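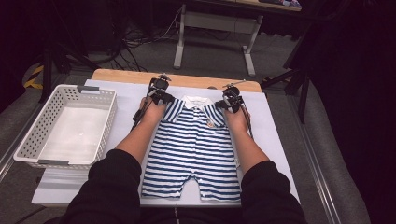 About Vavberg

Vavberg tests whether machines can do household and light shop-floor chores. We work for manufacturers who want a measured answer before they commit to a product. We do not build or sell robots.

What we test

Our main program, Sallov, covers laundry: sorting, laying flat, folding and placing in a basket. Clothing is a hard case for automation. A carton keeps its shape when it is gripped at a corner – a baby romper with short sleeves, a collar and a row of snaps does not. The gripper has to take the fabric at the shoulders, hold one layer or both as the step requires, and let go without dragging the garment out of line.

Much of our data comes from people wearing grippers on their hands. The operator supplies the judgment and the arm motion, and the gripper sets the limits. If a trained operator cannot fold a garment through a given gripper, we do not expect a robot arm to do it with the same one.

The second program, Gentile, covers bench work such as kitting, bagging and labeling small parts.

Where things stand

The current Sallov set holds 495 garment trials. In unassisted machine runs, 82 percent of flat towels met our fold standard. Striped knits, collars and anything with legs scored lower, and most failures occurred at the first grasp. Bench work is closer to practical use, provided the parts arrive in a known position. General household use is not close.

Facilities

We run two test rooms, both at our Sornow site. Client hardware is accepted in May for the summer test period.

Page last revised 16/02/2019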